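Robots at work: packing the alphabet

Nakumlow is a firm that packs sets of alphabet letters for nurseries and schools. Each set goes into a cloth bag. The packing room is in Futcombe, in a long building behind the bus station.

How the job used to be done

People did all the packing by hand. A packer stood at a bench, picked out the letters one by one and dropped them into a bag. On a busy day the room finished 735 bags. December was the hardest month, and by teatime many packers had sore wrists.

Mistakes happened too. It is easy to muddle a p and a d when you have been looking at letters all day - turn one round and it looks like the other.

What the robot does

Now a robot arm does part of the picking. At the end of the arm is a gripper, which has two fingers. They open, go down on either side of a letter, and close. Then the arm lifts the letter and carries it to the right bag.

A computer tells the arm where to go. It has been shown lots of pictures of letters lying in different ways, so it can work out which one is which. A letter standing up on its edge looks different from one lying flat, and the computer has to learn both. Letters that are very close together are harder, as the fingers need room on each side.

What the people do now

Yaw Bonsu packed bags for years. Today he looks after the robot. He puts letters on the table, watches the arm and presses the stop button if something goes wrong. He had 70 hours of training before he started.

Nhyira Ansah checks the finished bags. She opens some of them and looks for chipped letters, which the robot does not notice. She says her wrists feel better, but the room is quieter than it was and she misses the chatting.

Not everybody stayed in the same job. Two packers moved to the Dovier warehouse, where they drive the forklift trucks. One left to work somewhere else. When a firm buys a robot, people often have to learn new work, and some of them like it more than others do.

Blue and green letters on the table, with a blue E between the gripper's two fingers:
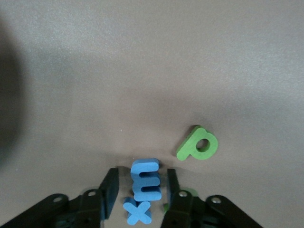

Words to know

Automation: using machines to do jobs that people did before.
Gripper: the part of a robot that holds things.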